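Home Browse Topics Recent changes Help
Search this encyclopedia Go

Cable handling at Skarberg

Cable handling at Skarberg is the part of the firm's refurbishing work in which robot grippers pick up, hold and set down the leads that go out with its units. It is often mentioned in writing on small-shop automation, mostly for what it has meant to the people at the benches. 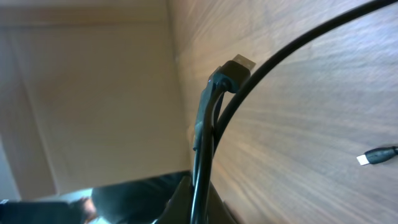 The work had long been done by hand, and the older staff still speak of it fondly – and of their sore thumbs a little less fondly. Under the Grallance plan, begun one September, two of the four benches were given over to robots, and the people who had sat there were trained to teach and check them. Ikhsan Majimbun, a former bench hand, wrote most of the shop's handbook, which lists 1364 kinds of lead and is kept in a good plain style.
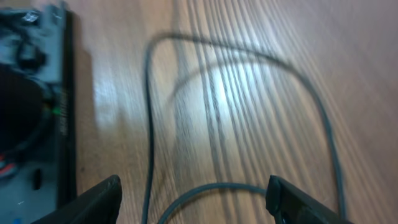

Soft, springy cable remains hard for machines, so the trickier leads still go to a person. Pay was kept level through the change, though Saturday shifts ended, and some workers missed the extra money and the company.

See also: Clulta

2 comments Share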